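Speaker notes: Keeping a character wiki consistent
Yurani Lozano, May

Slide 1. Title. Give name and wiki. State scope: character pages for a long-running fantasy series, 530 pages at last export.

Slide 2. Leave up while people sit down.
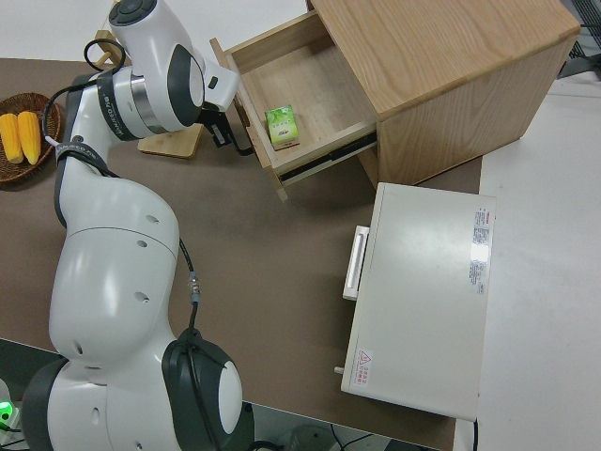
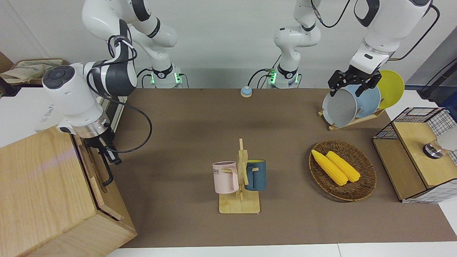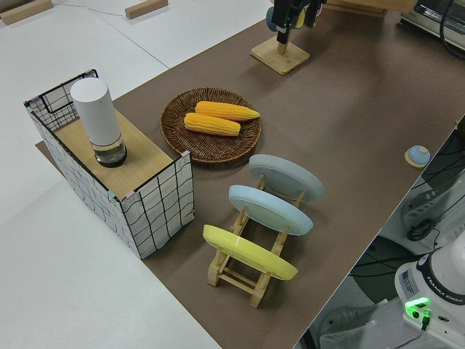

Slide 3. The problem. Captain Pereva has three pages that disagree on rank. Chapter 19 calls him a former captain. The infobox says captain. The Illden Guard page lists him as deceased. Read all three aloud.

Slide 4. Status field. Allowed values: active, former, deceased, unknown. Status is as of the latest published chapter. Anime-only status goes in its own row.

Slide 5. Appearance section. Describe the first full appearance, then dated changes. Curel's scar is the test case: absent in the flashback, present from chapter 20. Do not merge the two.

Slide 6. Names. One romanization per page, native spelling in parentheses at first mention. Espinoza is spelled two ways in the guidebook; use the volume spelling and redirect the other.

Slide 7. Citations. Chapter and page for every claim about family, rank, or magic type. Personality sections are exempt from page numbers but still need a chapter. Skip the template syntax if short on time.

Slide 8. Backlog. 600 uncited statements, sorted by page views. Show the sort, then the edit filter.

Questions. Expect one about spoilers. Policy page is linked on slide 8.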